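Ristard – jeu « cintre », lot chambre

Fiche de données, révision de mars

Contenu

Le lot regroupe 170 épisodes de mise sur cintre, enregistrés sur un robot à deux bras équipé de pinces à deux doigts. Chaque épisode contient le flux de la caméra de tête, les positions articulaires, l'ouverture des deux pinces et les courants moteurs. La tâche : saisir le cintre, l'engager dans l'encolure d'un vêtement étalé sur le lit, puis soulever l'ensemble.

Défaut connu : relâchement de la pince gauche

Dans 21 épisodes, la pince gauche s'ouvre sans commande pendant que la droite approche du tissu. Le pilote Fekomby passe en repli dès que deux trames de courant consécutives manquent à l'appel, et ce repli remet la consigne d'effort à zéro. Le cintre glisse ou pivote selon la prise. Les satins sont les plus touchés – le bras droit continue sa trajectoire et tire sur le vêtement.

La phase critique est celle où la gauche tient le cintre près du crochet, la droite encore ouverte au-dessus de la couette.

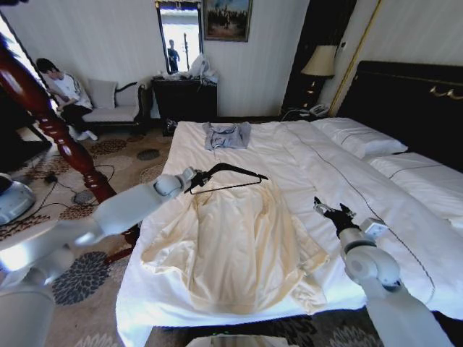 Étiquetage

Les épisodes concernés portent le champ grip_fault = 1. L'horodatage du défaut est celui du pilote, en avance de quelque 6 ms sur la vidéo. Aucun épisode n'a été retiré.

Consignes de sécurité

Pilote antérieur à la correction : ne pas rejouer les trajectoires avec une personne à portée des bras. L'arrêt d'urgence coupe les moteurs mais ne maintient pas la prise.

Reste à faire

Repli avec maintien du dernier effort valide : corrigé sur la branche Santoro, non testé sur charge lourde.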